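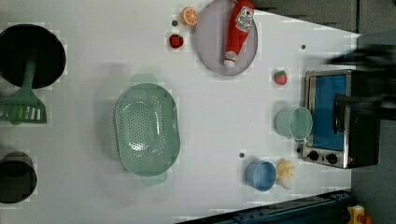 Play-kitchen set on the white tabletop, with colander, plate and toaster oven.

Sorting a play-kitchen set

Work on a clear, flat surface. The steps apply to mixed sets with cookware, tableware and toy food.

1. Pull out the cookware first. Frying pan, pot and colander are the largest pieces and go in the bottom of the bin. Lay the spatula along one side.

2. Stack plates by shape – round with round, oval with oval. Check raised rims for trapped crumbs.
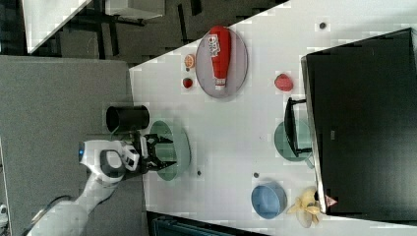
Plates, bowl and toy food, with the ketchup bottle still on its plate.

3. Gather the food. Fruit goes in one bag, bottles in another. Small parts such as the strawberries and the orange go in last so they stay on top.

4. Wipe hard plastic pieces with a damp cloth and mild soap. Air-dry for 40 minutes. Do not soak anything with a paper label.

5. Nest cups and bowls, no more than 2 deep. Tighter stacks tend to stick.

Pack the toaster oven separately, door closed, with nothing inside.

Last updated Sunday, February 26, 2023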